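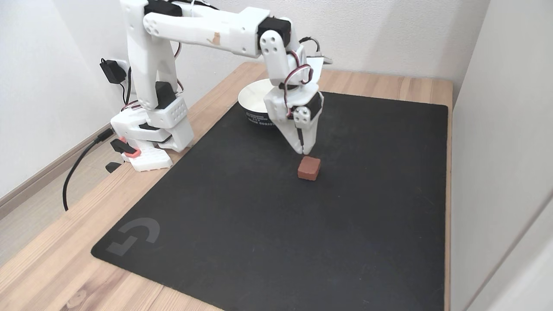

Do we need a desk mat the size of a desk?

By Orsolya Kocsis
August 2019
Print | E-mail | 22 shares | 4 comments

The giant mouse pad has made it to our building. A year ago it was something you saw under the elbows of people who play games all night. Now the supply catalog has a full page of them, and Norbert Katona has asked whether the office budget should cover one for every desk on the second floor. I was given the job of finding out if they're worth it. I've been using a Rollideck, the large black one, for nine weeks, and I remain hard to convince.

Start with what the maker promises. The leaflet says the mat will "protect your surface, quiet your workspace and improve your focus." I'll give them the first one. Our desks are light wood, they mark if you look at them wrong, and mine has picked up no new scratches since the mat went down. Small things also stay where you put them, so a wooden block or a loose screw doesn't go skating off toward the wall. Fine. A piece of felt would do that too.

Quiet, a little. Setting down a bowl or a stapler makes less of a clack. My keyboard sounds exactly as it did before, according to Zsófia Tóth, who sits across from me and was not shy about saying so.

As for focus, I have no idea how you would measure it and I doubt the people who wrote the leaflet do either. I got the same amount done as I did in the spring. I was interrupted just as often.

What the leaflet leaves out is the upkeep. Black cloth shows everything: crumbs, lint, pencil dust, and whatever falls out of a sleeve. I eat cereal at my desk (I know) and a dribble of milk that used to take one wipe with a paper towel is now a spot I have to scrub. The care label says cold water and mild soap, laid flat to dry, and it took until the next afternoon before I could use it again. Katalin Boros lent me a can of Brillow foam, which took out the milk and left a pale ring of its own. The ring is still there.

Then there's the edge. When the mat covers most of the desk you end up with a thin strip of wood left over along the left and front, too narrow for a folder, and anything with a heavy base sits half on and half off unless you plan around it. I moved my lamp three times. If you do get one, measure the desk first and leave a real margin on the side where your heavy stuff lives. The mat also came rolled tight in a tube, and one corner on mine curled for the first couple of weeks. Books helped.

Manaia Lockyer disagrees with nearly all of this and asked me to say so. She likes having one soft surface for her wrists, and she does small repairs at her desk, where I can see the point. She has had hers since December and hers looks better than mine. She doesn't eat cereal.

My recommendation to Norbert was to buy a few for people who ask and to skip the rest. The smaller size covers the mouse and keyboard and costs a good deal less. The Putton order form has both. If you want one, put your name and desk number on the sheet by the copier, and please write down which size you mean.

Does anyone want a Rollideck with a ring on it?

E-mail this item | Print this item | Comments (4)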